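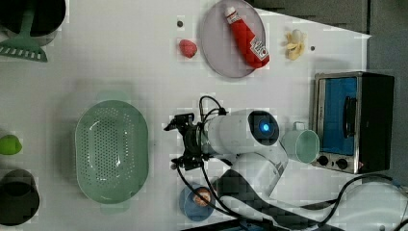

November
Marjan Yazdani

Progress report to Mavier: upkeep of the Grivside kitchen cell

You asked for a shorter report than the last one. I have left out the part on table paint.

Where the money went

Most of this period's spending was on cable, and most of the cable went to replacing other cable. The arm's wrist carries a coiled lead and a straight one, and both have to follow it wherever it goes, including back over its own shoulder. By the end of the summer the straight one had worn through its jacket near the wrist and the camera had started dropping out whenever the arm reached left. We logged 16 dropouts in one afternoon, then stopped logging and ordered parts.

The replacement came from Serkix, in the wrong length. The second came in the right length with the wrong connector. The third is installed. The first two are on the shelf and remain, on paper, assets.

Since the swap the arm has completed 3,564 grasp cycles with two dropouts, both on the same morning and both traced to a connector I had tightened by hand and with too much confidence. It now gets a wrench and a paint mark.

Camera and gripper

The wrist camera was recalibrated after the cable work. Our procedure used to take most of a day. Lục rewrote it, and it now takes 200 poses and one long lunch. We repeat it whenever the camera housing has been off, and also when anyone admits to having bumped it, a category that produces fewer reports than it should.

The gripper fingers were cleaned and realigned. One had drifted enough to pick up a banana at an angle the banana did not enjoy. The pads are due for replacement at 700 hours and will probably get there.

Table layout

The props stay as agreed: toaster oven on the right with its door facing in, colander on the left, plate at the top with the ketchup across it, small blue bowl near the bottom. The bowl is still the troublesome one. Slack cable hangs over that part of the table, and on low reaches it can drag across the rim. We have tried a longer loop at the wrist, which moved the problem to the mug. A clip on the middle link is next – cheap, ugly and already ordered.
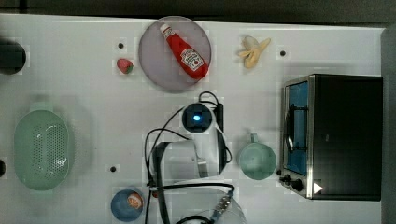
Next period

Fit the clip and run the low reaches again. Order one spare lead, with the part number read aloud by two people. Replace the finger pads when due. I would also like to move the money left in the travel line to spares, as the arm has no travel plans and neither do I. Please let me know by the end of the month if Mavier objects.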